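## 3. Materials and Sorting Procedure

### 3.1 Background to the task

Free sorting has been used for a long time to study how people group objects when no rule is given. A person is handed a mixed set, told to put together what belongs together, and left alone until they say they are finished. The method is cheap and easy to explain. Its weakness is that the result depends heavily on things that tend to be left out of the write-up: the size of the work surface, how far apart the items start, and the wording of the instruction. Two studies that report opposite preferences for color and form may differ only in how crowded the starting layout was.

The present section sets out how these factors were handled in the Plomudmont sessions. The analysis in Section 4 treats layout as a variable in its own right, so the procedure is given in more detail than would otherwise be needed. Readers interested only in the grouping scores can skip to Section 3.5.

### 3.2 Participants and setting

All participants were adults recruited through the evening course list of the Plomudmont adult education center. None had taken part in the pilot. Persons who reported difficulty telling colors apart were thanked and paid but did not sort. We did not screen for prior experience with puzzles, construction toys or similar material, although a question on this was included in the closing form (Ruchti wrote the form; the wording is given in Appendix B).

Sessions took place in one room on the ground floor. Blinds were kept down and the ceiling lights were on for the full session, including in the morning. The pilot had shown that afternoon sun changed how participants named the darker items, and two pilot records had to be set aside for this reason.

Participants stood while sorting. A chair was available and was used between trials. Standing was preferred because seated participants in the pilot left items at the far side where they were and built their groups near the body. This made distance from the body hard to separate from group membership.

### 3.3 Stimuli

Items were simple solids that differed in form and color. Size was kept similar enough that any item could be picked up with one hand. No item carried a letter, number or mark. Earlier work in our group (Lehner and Pfister, in preparation) used printed cards with the same forms drawn in outline. Cards have the advantage of lying flat, but they invite stacking, and a stack hides its own contents from the coder. Solids are seldom stacked unless the participant means something by it – a point we return to in Section 5.

A solid also has more than one resting position. A prism may lie on a long side or stand on an end, and its outline from above changes with the position. We did not try to correct for this. Items were placed by hand, and the position in which an item came to rest was accepted. Mösli has argued that resting position should be fixed in advance, at least for forms with triangular faces. The rest of the group took the view that a fixed position would itself look like a hint, and his objection is recorded here at his request.

Color and form were not fully crossed. With a fully crossed set every item has an equal number of partners by color and by form, and participants in the pilot noticed this quickly. Several then sorted into a grid, which is a solution to a different problem. In an incomplete set some items have no close partner on one of the two features. Such items are useful in that the participant has to decide whether to leave them alone, attach them to a group on weaker grounds, or break up a group that has already been formed.

### 3.4 Layout conditions

Three starting layouts were used. In the *dense* layout items were placed near the middle of the surface, with neighbors close enough that most pairs could be covered by one hand. In the *scattered* layout items were spread over the whole surface with no deliberate pattern. In the *edge* layout items were placed along the sides and the middle was left free. Each participant saw all three, in an order drawn from a balanced list.

The term "scattered" needs a comment. True random placement produces clumps, and clumps are read by participants as groups. We therefore placed items by eye and moved any item that seemed to belong visually to a neighbor. This is a judgment, and a different experimenter might make it differently. To limit the effect, all scattered layouts were set by the same person (Trummer), and a sketch was drawn before each trial. The sketches were later compared with the final groupings to check whether items that started near each other were more likely to end up together.

The surface was bounded. In the pilot we had worked directly on a tabletop, and some participants used the table edge as a discard area, pushing items they could not place toward it or off it. A bounded surface makes it clear which area counts. It also gives the coder a reference for position that does not change when the table is bumped.

### 3.5 Instruction and scoring

The instruction was read from a card: "Please put together the things that go together. There is no right answer. Tell me when you are done." Questions were answered by repeating the second sentence. No time limit was given. A trial was stopped if the participant had not touched an item for 50 seconds and, when asked, said that they did not plan to go on. This rule was needed in 19 trials and had no clear link to layout.

Final groupings were coded by two coders working apart from each other. A group was defined as a set of items whose members were nearer to one another than to any item outside the set, or which the participant had named as a group in the closing interview. Where the two criteria disagreed the interview was followed. Lines were treated as groups only if the participant said so. Coders could also mark an item as *unplaced*, meaning that it had been touched but left without partners.

From the coded groupings we derived a color score and a form score for each trial. Each score is the share of within-group pairs that match on the feature in question, corrected for the share expected if the same group sizes had been filled by chance. The chance values were obtained from 400 random fillings per trial. The two scores are not independent, and a high value on one limits the other to some degree. For this reason Section 4 reports them side by side and does not combine them into a single index.

Orders of movement were also noted where they could be recovered from the session notes, but not all notes were complete enough. These data are used only to describe first moves. First moves are of interest because a participant who begins with the nearest item is likely to be guided by layout, whereas one who reaches across the surface has probably chosen a feature already. The scattered layout (see Figure 3) separates these two cases most clearly, and it is the condition on which the first comparison in Section 4 is based.
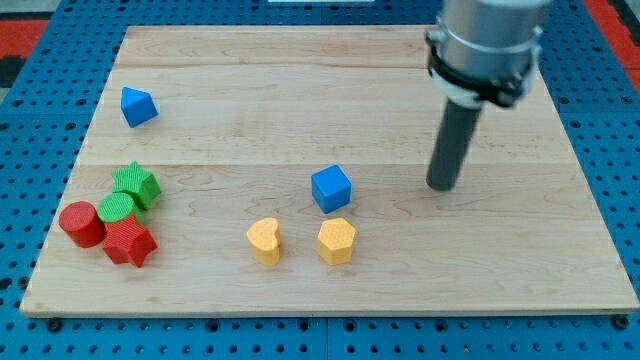
**Figure 3.** Colored shape blocks spread over a wooden board.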